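Electrical and Workshop Safety Inspection, Repair Room, Hellgate building
Period: February. Inspector: Ifor Morgan. Status of each point: OK / Fix / Watch

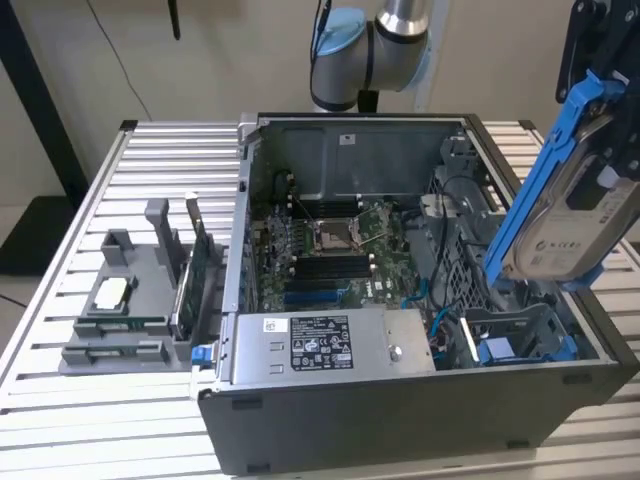 Fig. 1. Tower with side panel removed, CPU socket open.

1. Main switch and fuse board
OK. The door closes and the labels are readable. One label still says "Stistis office", which is the old name of the room next door. Please write a new one.

2. Residual current device, test button
OK. Tripped at the first press. I tested at 7 in the morning so that no work was disturbed.

3. Extension cords
Fix. Two cords were connected one into the other behind the shelf by the window. This was already written in my last report. Please order one long cord and throw away the short one with the tape on it.

4. Opened computers
Watch. Before a side panel comes off, the power cord must be out of the wall and the power button pressed once after. Most people do it in the right order. The written instruction by the door is from the Firnico time and says only "switch off", this is not enough. New text is with me and I will bring it next visit.

5. Antistatic wrist straps
Fix. Three straps tested, one failed. The failed one I have cut in half so it does not return to the drawer. Part number for the new one is 3,875 in the Väisänen catalog.

6. Empty CPU sockets
Watch. When a board waits for a processor longer than one day, put the plastic cover on the socket. It is not a danger for people, but we have paid already for bent pins, and somebody then wants to straighten them with a knife.

7. Power supply units
OK. The storage shelf is in order. Reminder for all: we do not open the power supply itself. The capacitors inside can keep charge long time after the plug is out. Faulty units go in the gray bin, complete and with screws.

8. Soldering corner
Fix. The fume extractor runs but the filter is full. The hour counter shows 106 hours since the last change. The stand for the iron is stable.

9. Fire extinguisher
OK. CO2 type, seal not broken, pressure tag in date. There was a box standing before it. I have moved the box.

10. Noise
OK. Measured 63 dB at the middle of the room with the extractor on. No ear protection is needed, but I understand that people find it tiring.

11. Floor and walking ways
Watch. The mat at the entrance has a corner that lifts. I pressed it down and it came up again.

12. First aid box
Fix. Eye wash bottle is expired. Plasters are few. The list inside the lid is not signed.

Comments from inspector
The general order is better than at my earlier visit. Points 3, 5, 8 and 12 must be closed before the next inspection, and please send me a short message for each one when it is done. Point 3 I would like to see first. For point 11 I accept also that the mat is removed.

I. Morgan

Questions about this checklist: contact the Hellgate facilities desk | Copyright Hellgate | Back to top
We use cookies to remember your settings on this site. Accept | Decline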